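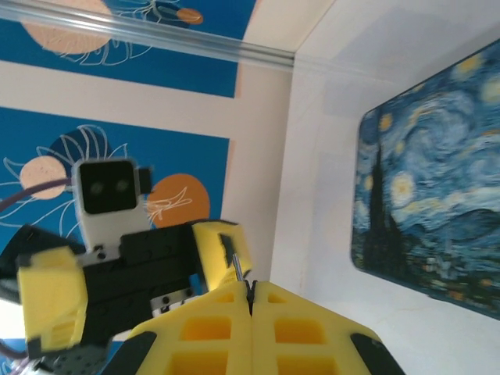 Yellow gripper fingers, black tips, close up.

3rd September

Glaze tests, Skikness clay, second round. Writing this standing up so excuse the scrawl, kiln is on.

Where we left it: the ash glaze crawled on every tile that had been bisqued low. Yetunde thought dust. I thought too much clay in the recipe, so it shrinks and cracks as it dries and then pulls back in the melt. Did both today. Wiped half the tiles with a damp sponge and left the other half as they came off the shelf, and split the glaze into two buckets, one old recipe, one with part of the ball clay swapped for calcined.

Old recipe = bucket A. Calcined = bucket B. Lids are marked but the marker is already coming off A, somebody redo it in wax pencil please.

Sieving: 75 mesh first, then the finer one. A went through fine. B clogged, had to scrape it with the rib and add water twice. Didn't write down the water the second time, sorry. Let it settle and poured some off the top until it felt like the other one on the finger. Not very scientific. If B comes out thin that's why.

Dipping. Count of three for all of them, tongs at the corner, one coat. A had hairline cracks on the unwiped tiles before I'd even finished the row. Wiped ones much better but still a couple of lines near the foot. B no cracks at all that I can find, wiped or not. So that's one point to me, though Yetunde says wait till it's melted and she's right.

The ash. We are nearly out of the good batch (apple and pear, from the orchard at Podbridge). Washed it twice, dried, sieved. The new sack is mixed hardwood and greyer and it smells different when wet, sort of soapy. I put 200 g aside in the jar with the red lid for a straight swap test. Do NOT use that jar for anything else. Wear gloves with it, it's unwashed and my knuckles are a mess.

Heiskanen delivery came, short again. Feldspar yes, whiting yes, no red iron. They've put it on back order till November. We have enough for the tenmoku if nobody makes a big bucket. I've rung and left a message. Also the feldspar bag is a different mill from the last one, says so on the ticket. Want a side by side melt before it goes in the main bin. Keep the bags seperate till then.

Kiln. Vurko controller threw the same error on start, the thermocouple one. Turned it off at the wall, wiggled the plug at the back, turned it on, fine. I don't love that. The ceramic block looks sound but one of the screws was loose, nipped it up. If it does it again mid firing then drop the program and go by the cones, there are cones on the middle and bottom shelf, visible from both spy holes if you move the front prop tile a bit. I moved it already.

Program 13, with the slow start, because the stoneware bowls at the back are thick and I don't trust them to be dry all the way. Hold at the top for 30 minutes. Last time no hold and the bottom shelf came out dull and pinholed, the top was fine. Pinholes might be the hold, might be the clay gassing. The Skikness stuff has bits of something black in it, I picked a few out while wedging and they crumble. Lignite maybe? A higher bisque would burn them off but then we're back to glaze not sticking. One thing at a time.

Shelf order, bottom up: bowls and the wiped A tiles, then unwiped A with the wiped B, then unwiped B and Yetundes cups. Realize now I should've spread A and B over all the shelves, so if the top is hotter again it'll muddle the result. Too late, it's packed and I'm not unpacking it. Next round do it properly.

Batt wash flaking on the older shelf, so put that one at the bottom with the flaky side down. It needs grinding back. Angle grinder outside, mask, not next to the drying rack like last time.

Slip bucket was left open and has a skin on it. Stirred back in, lumps, needs the sieve again before anyone casts.

Reclaim is full. Really full. Two plaster batts are drying on the window side, use those and not the new ones, the new ones are still cold to the touch and will take all day.

Left to do:
- line blend, old ash to new ash, white clay tiles only
- melt test for the new feldspar
- chase the iron
- order a spare thermocouple, check the length first, the last one was too short
- relabel bucket A

Peeked at the cones before going for lunch, nothing moving, color where I'd expect. Bungs in top and bottom. Yetunde has the afternoon and will log the temps on the sheet by the door. Don't crack the lid early, the cups are thin and she'll have my head.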